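Laundry at the new place

5/6/08

I moved my washing routine around this month and wanted to write down how it works, mostly so I stop changing it every week.

At the apartment on Merton I used the coin machines in the basement and did everything in one trip. Now there is a front loader on the same floor I live on, so I do smaller loads and do them more often. It took me most of May to get used to that. I kept saving things up out of habit and then had too much for one drum.

The basket goes on the floor right in front of the washer. I used to set it on top of the machine at the old place, and it slid off during the spin more than once. With a front loader the floor is better anyway. The opening is low, so I can pull things straight down into the basket and not drop socks on the concrete.

The basket I like has holes in the sides and a handle at each end. I had a Grabner one before this, solid plastic all the way around, and damp towels left in it overnight smelled bad by morning. I would not buy solid sides again.

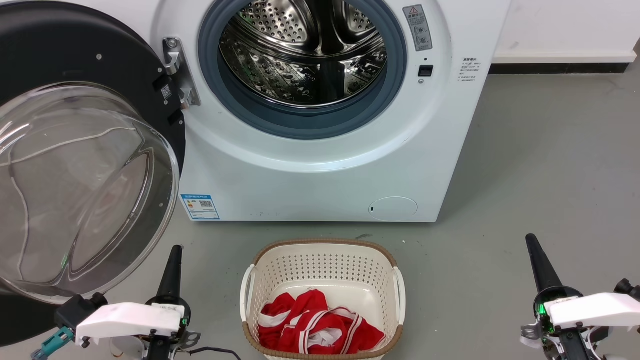
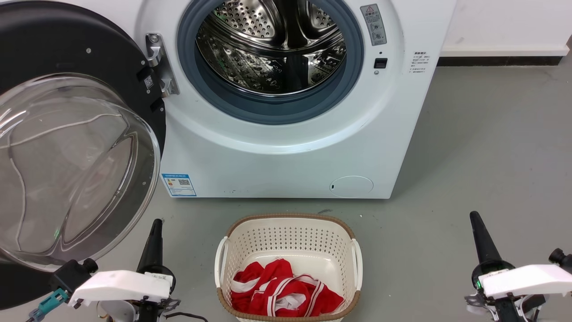 Sports jerseys get their own load, or go in with other dark and red things. I turn them inside out, wash them cold, and hang them up. The dryer at Merton cracked the number on one of mine and I haven't put one in a dryer again. Detergent is Lodska, the unscented liquid. I tried the Clikine powder for a while and it was cheaper, but it left white streaks on anything dark unless I used warm water.

I leave the door of the washer open between loads. The rubber gasket holds water at the bottom, so I wipe that with an old rag after the last load of the day. I also run my hand around the drum before I start a new one. So far I have found a hair tie, a guitar pick and one sock that I had already thrown out the mate to.

The filter is the other thing. I clean it every 6 weeks, with a baking pan and a towel under it, and I open it slowly. The first time I did it without the pan and spent the rest of the evening mopping.

Next I need to figure out a drying rack. The one I have is too wide for the hallway and I have to fold it up every time I want to get to the closet.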